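Tannous Floor Soap, Unscented

If you have ever mopped a tile floor, let it dry, and then walked across it in socks only to feel that faint tackiness underfoot, you already know why we carry this soap. Most of the cleaners we tried over the years left something behind, and the something built up month after month until the shine was gone. Tannous rinses away clean, and it has been on our shelves since the first summer we opened.

It comes as a thick amber liquid in a 40-ounce jug, and a little goes a long, long way. One capful in a bucket of warm water is plenty for a kitchen and hallway. Our own Gunnlaugur Overgaard, who is a generous pourer by nature, still gets through the whole year on two jugs - and he has dogs!

Safe on glazed ceramic, porcelain, sealed stone and vinyl. Please don't use it on waxed wood or on marble that hasn't been sealed. For grout, mix it double strength, leave it on for ten minutes, and go over it with the Zekiser hand brush (sold separately, and worth every penny).
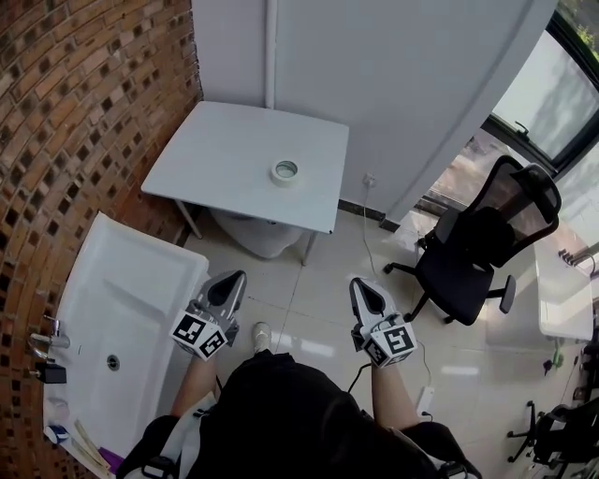 Change the water when it turns gray, even if that means one more trip to the sink than you had planned. Wring the mop well, work backward toward the door, and put the kettle on while the floor dries. In July, when everything is muggy, you may want to leave a window open too.

Size: 40 fl oz jug, or the refill carton of four
Scent: none added
Storage: keep from freezing, cap on tight
Shipping: jugs go out from our Tulov warehouse within two working days

The lavender version is out of stock until spring. We're sorry about that - we miss it too.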